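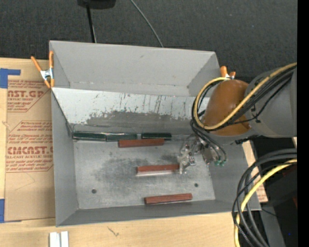
Bin picking, part two: fingers

November 2021

The last post was mostly about getting the arm mounted and the calibration to stop drifting. Since then I have spent my evenings on the end of the arm, comparing fingers for the gripper. The task is still the same. Blocks go in the metal bin, the arm takes them out one at a time and sets them down on the table. When the bin is empty I put them back and start over.

I tried two sets of fingers. The first is the set Plomik sells for their small parallel gripper, hard and flat with a thin rubber face. The second is a clear printed set from Drasen, narrower at the tip and a little bit flexible. Each set got 80 picks with the same block positions, as near as I could place them by hand. Same speed, same controller settings, same camera height.

The Plomik fingers are good in the open. If a block is lying by itself in the middle of the floor, they close on it and that is the end of it. I had no drops at all from the middle. The trouble is the edges. They are wide, so a block up against a wall leaves no room for one finger to get down behind it, and the arm either stops on contact or pushes the block farther into the corner. A row of blocks end to end along the slope is the worst case. I ended up skipping those for the last part of the run and counting them as misses.

The Drasen fingers get into the gap more often. The tip is thin enough to slide down the slope and work its way behind a block. They bend when they do this, which looked bad to me at first, but they came back straight every time and I stopped worrying. What they don't do well is hold a block that was grabbed near one end. It swings, and if the arm is moving fast it goes back in the bin. Slowing the lift by 30 percent fixed most of that.

Some notes on the bin, for anyone building the same thing. Clamp it down. Mine walked across the table during the first session and I lost an evening of data before I noticed. It has one spring clamp on each side now and it stays put. Bare metal is also hard on the camera. The floor throws reflections that the depth image reads as holes, and the glossy green blocks do the same along their edges. The reddish-brown ones give me much less trouble. I have the exposure down lower than Rastorau recommend in the manual for their camera, and the depth is better for it.

Cables are still the part I like least. I leave a big loop near the wrist so the last joint can turn fully, and the loop is always in the way of something. I have tried it tighter – the connector worked loose after an hour, so the loop is back.

On price, the Drasen set was 495 with the adapter plate, a lot for printed parts. I would still buy it again for this bin. For a flat tray with space between the parts I would keep the Plomik fingers and save the money.

Next on the list is the Le Goff suction cup, which arrived with the wrong thread. I have ordered a fitting.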